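Chapter 10
Snacks, Shelves and Small Decisions
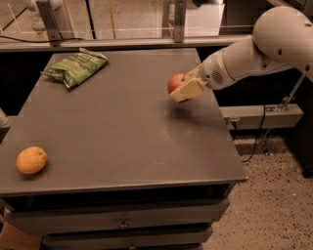
Why do people who plan to eat fruit so often end up eating chips?
Mostly because the plan is made at one time and the eating is done at another. On Sunday, with a shopping list in hand, fruit looks like a sensible purchase made by a sensible person. At four in the afternoon on a workday, the same person is tired, the chips are salty, and the list is in a drawer. Economists call this a time-inconsistent preference. Everyone else calls it four in the afternoon.

10.1 The trouble with wanting things

In the first part of this book we met the tidy consumer. The tidy consumer knows what she likes, likes it in a fixed order, and never opens a second bag. She was useful to us. With her help we drew demand curves, shifted them left and right, and worked out what happens to the price of butter when margarine gets cheaper. We now have to admit that few of us have met her at a party, and that if we did she would probably be standing a long way from the dip.

Real shoppers change their minds between the store and the kitchen. They pay for gym memberships and then pay again, in a small way, by feeling bad about them. They will drive across town to save two dollars on a toaster and won't walk across a parking lot to save two dollars on a refrigerator. None of this makes them stupid. It does make them harder to draw on a graph.

This chapter is about the gap between what people say they will choose and what they choose when the moment comes. Food is our main case, for the simple reason that everyone has to decide about it several times a day and almost no one can claim to be above it. The same ideas will come back in Chapter 11, where the subject is retirement savings and the jokes are fewer.

10.2 A cafeteria in Stamport

Consider the staff cafeteria at Cakeck, a maker of baking pans in the town of Stamport. Before the company moved its offices, it sent workers a survey asking what they would like to see on the new menu. The workers asked for salads, whole fruit, and something called "lighter options," a phrase that has never been heard from a person who was hungry at the time.

The cafeteria obliged. By June the lighter options had a counter of their own, with good lamps and a sneeze guard, at the far end of the room. The fried food stayed beside the door. Anyone who wanted a salad had to walk past the fries, smell them, think about them, and keep going. Sales of fries went up slightly. Management concluded that the survey had been answered dishonestly.

A better conclusion would have been that the survey was answered by one set of people and the lunch was eaten by another, although their names were the same. Filling in a form at a desk after breakfast, a worker is choosing for a future self who has excellent habits. Standing in line at noon, he is choosing for himself.

When the two counters were switched, the salads did better. The menu hadn't changed, nor had the prices, nor, as far as anyone could tell, the moral character of the workforce. A few people complained that the fries were now hard to find. They found them.

10.3 What the shelf is doing

Stores understood all this long before textbooks did. At the Lapiņa grocery on the other side of Stamport, milk is in the back corner, where milk has been in grocery stores since the dawn of refrigeration. One explanation is practical: the cold room is there and the trucks unload behind it. The other explanation is that you must pass the cookies twice. Both explanations are true, and the store has never felt a need to pick one.

The arrangement of choices is called choice architecture. It includes what is at eye level, what is listed first, what comes in the big size unless you speak up, and what you get if you do nothing at all. That last one is known as the default, and it is the most powerful of the lot, doing nothing being an activity at which most of us have had years of practice.

It is tempting to say that a store should simply present its goods in a neutral way and let shoppers decide. The difficulty is that something has to be by the register. If it isn't candy, it will be batteries, or gum, or magazines about other people's kitchens. An alphabetical store would be neutral in some sense, but it would favor apples over zucchini and would be miserable to shop in.

10.4 Tying your own hands

People who know their own weaknesses sometimes make a deal with themselves in advance. They buy the small bag even though the large one is cheaper by the ounce. They leave the credit card at home. They put the cookies on top of the cabinet, which works until they remember where the stepladder is. An arrangement of this kind is a commitment device, and its chief feature is that the person who sets it up expects to be annoyed by it later.

The tidy consumer would never pay for fewer options. To her, a larger set of choices is always at least as good as a smaller one. Yet Trakine, a chain of snack kiosks, does a steady trade in single-serving packs that cost more per bite than the family size sitting next to them. Some buyers just have small bags to carry. Others are paying extra for a wall at the bottom of the package. Economists are still arguing about how many belong in each group, and the buyers haven't been much help, as they often belong to both.

Key terms for this chapter

Time-inconsistent preference: a ranking of choices that changes as the moment of choosing gets closer.
Choice architecture: the way in which options are arranged and presented.
Default: the option a person receives by taking no action.
Commitment device: a limit a person places on his or her own later choices.

Before you read on

Write down what you intend to eat tomorrow between lunch and dinner. Be specific. Put the paper somewhere safe and don't look at it until tomorrow evening. We will need it in Section 10.5, along with a second list, in the same handwriting, of what you ate.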